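3. Setting up the board and putting the pieces away

This section covers the Visholm chess set with the open storage box and the tilted wooden rack. Read section 2 first if the board has not been unpacked.

3.1 Placing the board

1. Clear the work surface and wipe it with a dry cloth.
2. Set the board down flat with the raised frame facing up. It does not have to be square to the walls, but leave room beside it for the box and the rack.
3. Press lightly on each corner. If the board rocks, check for grit under it.

Caution: Do not lift the board by one side of the frame while pieces are standing on it.

3.2 Setting out the pieces

4. Start with the dark pieces, along the far side. Begin at one corner and work across.
5. Set out the light pieces on the near side, starting at the left corner.
6. Stand each piece in the middle of its square. Leave the central squares clear.

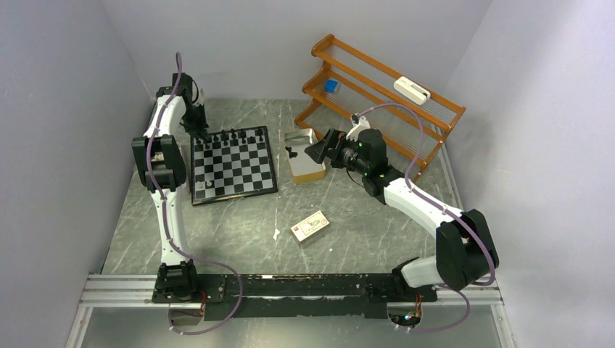
Note: Finish one color before going on to the other. If you are called away partway through, leave the pieces where they are and carry on from the last one placed.

3.3 Putting the pieces away

7. Remove the light pieces first, then the dark ones. Take the tall pieces before the low ones so they are not knocked over.
8. Lay the pieces in the box on their sides. Do not stack them more than 3 deep.
9. Wipe the squares and the frame. Use a barely damp cloth on the frame and dry it right away. Polish will leave shiny marks.
10. Keep the board away from heaters for at least 20 minutes after wiping.

Caution: Small parts. Keep away from children under 3.

3.4 Missing or damaged pieces

Replacement pieces are ordered singly under part number 696. State the color and the type of piece. Send orders to Lionel Caron, Milta spare parts desk, Putside.

Section revised February 27, 2024.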